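Programs > Assistive Handling > Satar > Progress reports

We use cookies to remember your settings. Accept | Manage

Satar project: second progress report to the Barua fund
Prepared by Anjana Munshi, 11/19/23

This report covers the work since our September update. The grant pays for one thing: finding out how few demonstrations a table-clearing arm needs before it can pick up ordinary household objects without help. A person drives the arm by remote control, the software records what the arm did, and the recordings are used to train it.

Recording

We have recorded 80 demonstrations so far, all in simulation. Sunil Selvanayagam and Lakmal Wijesinghe did the driving, using the Fareo hand controller. Each demonstration is one object, from a starting pose above the table to a lift clear of the surface. We threw out 11 of them. Most of those had a long pause in the middle while the operator worked out which way to turn the wrist, and the trained arm copies pauses as readily as it copies anything else.

The simulated room now has proper furniture and mixed objects. The earlier version used plain blocks, which the reviewers of our first report rightly called too easy. A book, a box and a pen on the same table ask for quite different approaches, and the operators have to change how they come in with the gripper for each one.
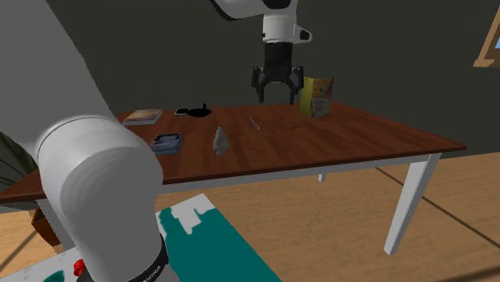
The pen is the hardest so far. It sits low, it is thin, and the fingers have to line up across it before they go down. Sunil now turns the wrist first and lowers second, and his later recordings are much steadier for it. Lakmal prefers to do both together. We have kept both styles for now – Ernő Kerekes wants to train on each separately and compare.

Flat books are also slow. A two-finger gripper coming straight down has little to hold on a book lying flat, so we have split that task into a push toward the edge and then a grasp from the side. The push is recorded. The side grasp is not.

Training

Ernő has done 2 training runs. The first used the raw recordings and gave jerky motion near the table. For the second he trimmed the idle time at the start of each recording, and the motion was smoother. We do not have success rates we would want to report yet, and will give them by object in the next report.

Problems

The controller link dropped out often in the first weeks. Cosimo Sala traced this to the Grindilent driver and replaced it with an older version. There have been no dropouts since, but the older version does not pass force feedback to the operator's hand, so the operators are working by sight alone. We have asked for a fix and have no date for it.

Next period

We plan to finish the side grasp, record the pen again from 6 starting poses, and have someone outside the team try the controller. Spending is in line with the budget – the only change is that the money set aside for a second controller has not been used, and we would like to carry it over. Please let Anjana know if that needs a separate request.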